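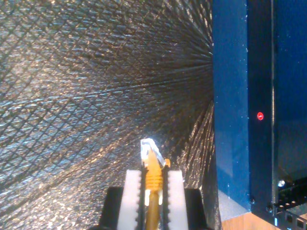
Orange-yellow cable end, with the blue and black equipment to the right.

Paperwork at the kitchen table: tips for tax time
By Tamsin Trevaskis, August 2024

Keep one folder for council rates and another for income tax. They run to different dates and get muddled in a single pile.

Write the due date on the front of a rates notice as soon as you open it. If your council takes instalments, put all of them on the calendar the same day.

Photograph till receipts early, as the print fades. A phone picture is fine if the date, seller and amount can be read.

Check the land value on your notice against last year's. Mine was wrong in May and the council took $88 off after one phone call. Have the notice in front of you when you ring.

If you work from home, keep a diary of your hours by the kettle and fill it in daily.

Store old returns flat in a lidded box, away from the sink and the oven. Label the short end so it can be read on a shelf.

Shred anything with a tax number on it before it goes in the recycling.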